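Section 4: Getting your self-tape ready and sending it in

I wrote this part of the Vomuseo guide after my own first month with it, so it covers the spots where I got stuck. You'll need your account set up (Section 2) and your script pages downloaded (Section 3) before you start.

Recording your slate

1. Open the casting call and tap Start Tape. The app shows you the role, the scene and the time limit.
2. Set your phone sideways at eye level. I use a stack of books.
3. Record your slate first – name, height and the city you're based in. Keep it under 11 seconds or the app will trim the end for you.
4. Tap Save Slate. It now sits at the top of your tape list.

Note: Some casting offices want the slate at the end. Check the call before you record, and drag it down the list if you need to.
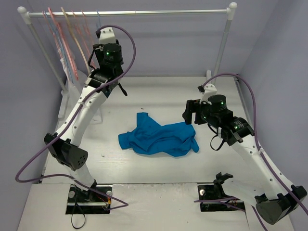

Can I use the same slate for more than one role?
As long as both calls come from the same casting office, the app lets you copy it over. For a different office you'll have to record a new one.

Recording the scene

5. Get your reader settled. If they're joining by phone, connect them through the Reader tab before you hit record, and do a quick sound check. My reader came through twice as loud as me the first time and I had to redo the whole thing!
6. Pick your eyeline. Somewhere just beside the lens works well for most drama scenes.
7. Tap Record and wait for the 2 beeps. Anything you say before the second beep is lost.
8. Play the scene through to the end, even if you fluff a line. You can keep up to 30 takes per role, so there's plenty of room (I've never gotten anywhere near it).
9. Star the take you like best. Only starred takes get sent.

Caution: Deleting a take is permanent. There's no trash folder to dig through afterward, so I leave all of mine alone until the casting call closes.

Dressing for the part

A hint of the character is enough. For a village doctor or a gangster's brother, I'd go with a plain shirt in one solid color and skip the full costume. Thin stripes can shimmer on video and logos pull the eye away from your face.

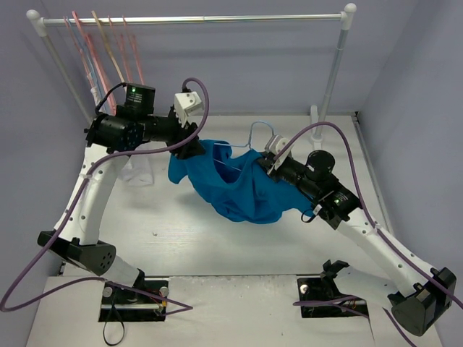 Blue short-sleeved shirt and light-blue hanger.

Sending it in

10. Tap Review and watch the tape all the way through with headphones on.
11. Choose your agent from the list. Mine is at Gamance, and they get a copy of everything automatically. If you don't have an agent, pick Send Direct.
12. Tap Submit and keep the app open until the bar turns green.

Note: If the upload stops with error 57, your file name has an accent in it. I hit this on a tape for Hájek – I renamed the file with a plain "a" and it went right through.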